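Nektarios Tsakiris
Thread: the great tube and canister sort-out

OK friends, November is apparently the month I deal with every round container in my apartment. Thread! 🧵

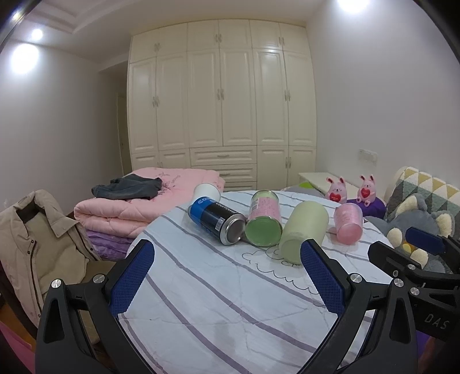

First batch on the bedroom table. Blue and black one says "eco" something down the side. The cloud tablecloth stays, I love it.

1/ How I got here: I opened the closet to get a scarf and a tube rolled out and hit my foot. Then another one. I keep everything that comes in a canister, because a canister is a good thing to have! And then I never put anything in them.

2/ Rule for this week is simple. Every tube comes out of hiding, lands on the little round table, and doesn't leave until it has a job or a new home. The table is right by the bed so I can't ignore it. I see it when I wake up.

3/ Let's talk about the blue and black one, which looks to me like it says Cool Towel. I am very much a towel-in-a-tube person now. You roll the towel, you tuck it in, and it doesn't end up at the bottom of your bag wrapped around a banana. It's going on the shelf by the front door with the sunscreen, even though it's November and I won't want it for months.

4/ The green and pink one is my favorite and I'm not even going to pretend to be fair about it. Pink speckled label, pale green at one end, round green base at the other. It looks like a dessert. It gets the hair ties and the tiny clips, and it's going to live out in the open where I can look at it.

5/ Big pale yellow-green one: smooth, matte, really nice in the hand. I was going to use it for pens but I think it's wasted on pens. Current plan is sewing stuff – thread, the good scissors, that strip of iron-on patches I bought when I was going to fix all my jeans. (I fixed one pair. They look great!)

6/ Little see-through pink one is going in my travel bag. Cotton swabs, probably. Or earplugs. I'm a big believer in having earplugs in every bag you own.

7/ And the plain white one at the back. No idea. I've had it through 2 apartments, one of them the place on Sudlow where the closet door never shut. I like it a lot. It can hold batteries until I think of something better.

8/ Someone already asked why I lay them down instead of standing them up. I like seeing the ends! When they're on a shelf that's mostly what you see anyway, so I try them out on the table first and move them around until the colors look happy together. Pink at one end, blue at the other, greens in the middle. Very pleased with this.

9/ Cleaning tip, for tubes you want to reuse: warm water, a drop of dish soap, and a bottle brush. Leave the lid off overnight. If there's still a smell in the morning, put a spoonful of baking soda in, close it, shake it, and forget it for a day. Please don't do this with the cardboard ones. I did it with a cardboard one.

10/ For labels I use masking tape and a marker, stuck on the END of the tube. Not along the side, you'll never see it once they're stacked. My neighbor Mrs. Kalogeropoulos writes hers on the lid in pencil and changes them every season, and her pantry is the nicest room in the building.

11/ Where they're all going: I picked up a wine rack at the Flosmont flea market and it turns out tubes fit in it so well?? I don't drink wine. I've been waiting for a reason to own a wine rack. The fat ones don't go in all the way but they rest on top just fine.

12/ Still to come: 7 more from under the sink, the long poster tube, and a shoebox marked MISC that I'm a little scared of. Poster tube might be too long for the table. We'll see!

13/ Oh, and the tablecloth, for the people asking. Pale bluish white, diagonal stripes in a sort of gray-purple, and a thin little line drawing of clouds. It creases if you so much as look at it and I've stopped ironing it. I don't know the brand, sorry, it was a gift.

14/ If you've got a use for skinny tubes that isn't pens or knitting needles, tell me in the replies. I've got more than I can fill and I'd really like to keep the pretty ones. Under-the-sink batch goes up tomorrow after breakfast.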